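The Long Morning Before One Press

How a small workshop in Ilidstead keeps its humanoid ready for work
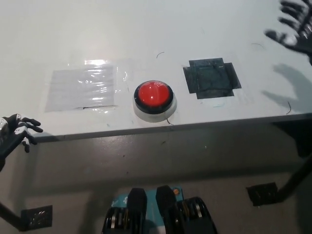
According to Howlader, the button is the easiest part of the job and the hands are the hardest, and most visitors believe the opposite. People come to the workshop, they look at the big red cap on the table and they ask what happens when it goes down. Very few ask how the fingers were prepared for it.

I spent two days in Ilidstead to learn about this preparation. The workshop belongs to Votora, a service company that sets up and repairs walking robots for other firms. The robot I followed has two black hands with jointed fingers, and its present task is simple to explain. It must stand at a white table, bring a hand over a red push button and press it, many times, in the same manner. A good press is counted by the program. A weak press, or one with two fingers where one was asked, is counted too, in another column.

The day begins with the feet. Before the robot is allowed to reach for anything, the technicians check how it stands. If the stance is wrong by a little, the hand will be wrong by more, because the error grows on its way from the ankle to the fingertip. They look at the metal parts behind the toe section, clean them with a dry brush and move each ankle slowly by hand while the power is off. I was told to listen for a dry clicking. I heard nothing, and this was the correct answer.

Then comes the table. It has black metal legs with square foot plates, and the crew treats it as a part of the machine. When the floor is washed, the table may shift, and all the positions saved in the controller become old. So the first measurement after cleaning is from the robot to the front edge of the top. The second is from the edge to the button. Both are written in a paper notebook, which surprised me in such a place, but the notebook has a good habit of working when the network does not.

The surface itself shows how much it is used. There is a square of black tape on one side of the button and a wrinkled piece of clear film on the other, and the white around them has small marks and specks. The crew wipes the top at the end of a shift, not at the start. A freshly wiped table can reflect the lamps differently for some minutes, they say, and the robot finds its target by camera. The red dome is shiny enough already.

Light is in fact the subject of many discussions here. When the hand comes over the table, its shadow comes also, with all the fingers spread. In June the shadow reached the button before the hand did, and the program began to see the edge of the red cap in the wrong place. The crew changed the software filter first and lost almost a week on it. Afterwards they moved one lamp, and the problem became much smaller. It did not go away completely — on dark afternoons it still returns.

The hands take the rest of the morning. Each finger is opened and closed through its full range, and the controller compares the force of the motor with the value from the day before. A finger that needs more force than yesterday is put on a list. It is not repaired at once. If it stays on the list for 7 days, the hand comes off and goes to the bench, where the cover is opened and the joint is cleaned and greased again. A full service of one hand can last up to 192 minutes, and it is work for a patient person with small screwdrivers.

On my second day one finger of the right hand had reached the end of its time on the list. The bench work was slow and quiet. The joint was not broken, only tired, with old grease that had become thick. After it was mounted again, the hand had to learn its zero position from the beginning, and this step failed once because a connector was not pushed in completely. The second try was fine.

The cable of the button also has its place in the checklist. It comes out low from the base and lies on the table, and a hand which arrives too low can drag it. For this reason the approach path goes up, across and then down — it costs a little time in each cycle, and the customer, Anico, has asked more than once if it can be shorter. The answer so far is no.

By the time I left, the counter for the current series stood at 1657 presses. The next stop for the feet was already written in the notebook, in pencil, with a question mark beside it.

Related stories
Grease, Dust and Patience: A Week With a Packing Cell
Why Lamps Matter on the Factory Floor
Choosing a Spare Hand: Repair or Replace?
The Paper Notebook Is Still Here

Get our workshop stories by email every month. Enter your address to subscribe. You can unsubscribe at any time.

Contact the editors | Copyright 2021. All rights reserved. | Back to top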